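# Trakadico: block picking, shown by hand

Demonstrations of one arm taking long narrow blocks out of a gray bin. It's a dull task, picked because everyone on the project believed it would be over by lunch. The first usable recording came in October.

If you're here for the loader, skip to **Reading the files**. If you're here because the loader broke, skip to **Known trouble** and then write to Jonas.

## What's in the box

- 500 demonstrations, split into 3 folders by teaching method
- joint positions, gripper state and one fixed camera view per demonstration
- a plain text note per session, quality varying with the time of day
- 50 failures, kept on purpose, in `failed/`

The three folders:

| Folder | How the arm was taught |
|---|---|
| `hand/` | operator takes hold of the arm and moves it through the pick |
| `remote/` | operator drives the arm from a controller, standing back |
| `mixed/` | remote for the approach, by hand for the last stretch |

`mixed/` was Svenja's idea. The approach is easy and tedious, and the last stretch is where the swearing happens, so she argued for putting human hands only on the part that deserved them. The files in that folder are the cleanest we have. She has been gracious about it, mostly.

## The task

Blocks go into the bin in no particular arrangement. The operator picks one, closes the gripper on it, lifts it clear of the rim and opens the gripper over the table. Then the next one. A demonstration ends when the operator says so, which in `remote/` is sometimes earlier than you'd like.

Color doesn't matter to the task. Red and green are both fair game, and a model that prefers one has learned something about Nazareno, who goes for red first every time and denies it.

Blocks lying against a wall are the hard ones. The gripper needs room on both sides of a block and the wall isn't giving any. In `hand/` you'll see operators nudge the block out with a fingertip of the gripper before taking it. We left the nudges in - they're part of the job, and a model that never sees one will sit over a corner block politely forever.
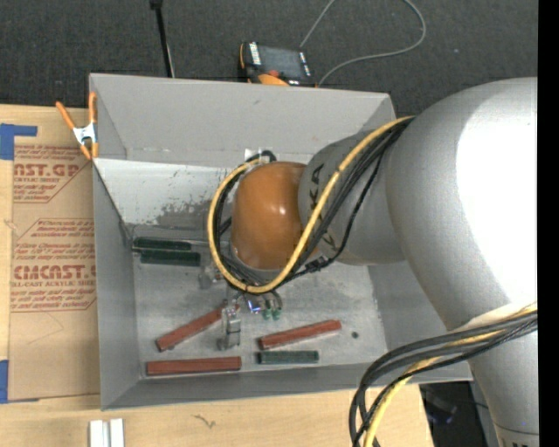
*Silvan Kaufmann, with session notes by Svenja Gisler and Nazareno Testa*

Watch the cables. The loop by the gripper swings when the arm turns, and on a low reach it can hide part of the very thing you want to look at. We tried tying it tighter, and the arm objected at full stretch. Any policy trained on the camera view alone should expect to lose sight of the fingers now and then, as we all did.

The bin walls are scuffed, and the worn patches are real wear. Please don't file another issue asking whether they're compression artifacts.

## Reading the files

Each demonstration is a folder:

```
remote/lametti_rest/
 joints.csv
 gripper.csv
 view.mp4
 note.txt
```

Folder names start with the session name. Sessions are named after whatever was in the snack drawer, a convention adopted without a vote. There is no hidden meaning in `lametti` versus `stöckli`, though the umlaut has caused real harm (see below).

`gripper.csv` holds the commanded state, open or closed. It doesn't tell you whether a block was between the fingers. For that, use the video, or your faith in the operator.

## Known trouble

- **Umlauts.** The `stöckli` sessions won't unpack on some older systems. Rename to `stoeckli` and move on with your life.
- **Clock drift.** In `hand/`, video lags the joint log by up to 800 milliseconds. The fix is in `align.py`. Run it before training, not after, says Jonas, from experience.
- **Long pauses.** Remote operators stop to think. Hand operators don't, or do it while leaning on the arm. Trim the pauses if you like, but keep a copy.
- **The Sunday session.** One person, no coffee. Labeled as such in the notes. Use with care.

## Not included

Force readings. We logged them, Wodar's converter ate them, and Hannelore Auer is still in polite correspondence about it.

## Contact

Loader and alignment: Jonas Wieser. Everything about the teaching sessions: Svenja Gisler. Complaints about the snack drawer go to Nazareno, who restocks it.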